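Bin liner

A bin liner (also called a bin bag, a rubbish bag, or just "the black bag" in my house) is a thin sheet of plastic made into a bag, which sits inside a bin and catches whatever you throw in. I've been writing the household pages here for a good while now and I kept putting this one off because I thought there wouldn't be enough to say. Well, there's plenty! I've tried to keep it in a sensible order, but I do wander a bit when I get to folding.

Names

In Britain we say bin liner or bin bag, and people will happily use the two for the same thing. If you want to be fussy, a liner is meant to stay in the bin while it fills up, and a bag or sack can stand on its own in a corner of the garage. My gran called them all sacks, including the tiny ones for the bathroom. In America they're trash bags or garbage bags, and in parts of Australia I've heard garbage bag for the big ones and bin liner for the kitchen ones, which seems a fair way to split it.

What they are made of

Most of them are polythene. There are two sorts you'll meet in the shops, and you can tell them apart with your fingers. The crinkly, papery kind is high-density polythene, and it's very thin and good at holding weight but once it gets a nick in it the whole side can go. The softer, stretchier kind is low-density, and it puts up with corners and sharp lids much better. Lots of black sacks have recycled plastic in them, and black is a handy colour for that as it hides the mixture of shades that went in.

There are compostable ones too, usually green or a milky white, made partly from plant starch. I like them for the food caddy but I wouldn't leave one sitting for long with wet tea bags in it. Mine went soft at the bottom and I had a very unpleasant walk to the back door.

Sizes and how to read the packet

Packets usually give the size in litres, and the litres are a bit of a guess, really, because a bag filled to the very brim can't be tied. For a swing bin or a pedal bin I go up a size from what's printed on the bin. The thing that matters most is the distance round the rim. If the mouth of the bag only just goes round, you'll be wrestling with it every time, and if it's enormous it'll bunch up and slide down as soon as something heavy drops in.

Square and rectangular bins are the awkward ones. A bag laid flat is made with a round sort of opening in mind, so on a rectangle you get it tight at the corners and baggy along the sides. A bit of bagginess is fine – you can tuck it under or leave it.

Fitting one properly

Shake the bag open first. Really shake it, hold two edges and bring it down hard so that it fills with air. Then push the bottom down into the bin with your fist, and go round letting the trapped air out between the bag and the wall. If you skip that part you end up with a balloon in the bin and the first thing you throw in sits at the top looking at you.

After that you fold the top edge out and down over the rim, all the way round. I like a fold as deep as my hand. Some people put a knot in the spare on one side to pull it tight, and it does work, though you'll have to undo it later with mucky fingers.

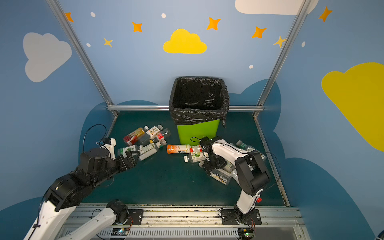
Folding the edge over is the bit I get asked about more than anything, mostly by people whose bag falls in. The rim is doing all the holding, so the plastic needs to go over it on every side, even if it isn't neat. The black bag in the lime-green bin up there is as crumpled as any of mine, with a flap hanging loose on the right, and it's folded down over the rim and stands wide open, so there's a good clear mouth to drop bottles into. A loose flap like that doesn't matter much to me, and I rather like having a bit of spare to grab when it's time to tie up. If it bothers you, tuck it under the fold.

Bottles and other light, bulky things

Empty drink bottles are a funny load for a liner. They weigh next to nothing, so the bag hardly ever splits, but they take up a ridiculous amount of space and a bin can be full when it's mostly air. Squash them if your council says you may, and put the cap back on after so they don't puff up again. Check the rules about bags as well, because plenty of councils don't want recycling put in a black sack at all. In that case I still use a liner in the indoor bin, tip the bottles out into the proper box, and use the same liner again. One bag can last me ages like that.

If you're clearing up after a party or a sports day and there are bottles all over the floor, bring the bin to the bottles. I know it sounds obvious! Asabe Haruna, who I used to do hall clear-ups with, would start by dragging the bin right up to the biggest pile and only then start picking up. We once did 11 bags in an evening, and I'm still a bit proud of it.

Ties, drawstrings and handles

The plain flat-topped bag is the cheapest, and you either knot it or use one of the little wire or plastic ties that come in the box (and vanish by the next morning). Tie-handle bags have the top cut into flaps so you can knot them in pairs. Drawstring bags have a ribbon of plastic run through the hem, and the ribbon grips the rim as well, so they stay up better than any other sort. They cost more. I buy them for the kitchen and nothing else.

Makes I have tried

I'm only going on my own cupboard here. Clalten do a plain black sack on a roll that tears off cleanly, and it's been my ordinary one for years. Clitico's drawstring ones are lovely and strong but the roll is so tightly wound that I can never find the end. Zou make small scented ones for bathrooms, which I didn't get on with – it was lemon on top of everything else. I bought a box of Plemura compostable caddy liners in August and I've got 14 left, and so far I've had two leak, both on my watch with melon rind.

Keeping them

Keep the roll somewhere cool and out of the sun, as polythene goes brittle on a windowsill. Lots of people store the spare ones at the bottom of the bin, under the bag in use, and I do that in the kitchen. Just give the bin a wipe and let it dry before you drop the roll in.

See also: pedal bin, food caddy, wheelie bin, bottle bank.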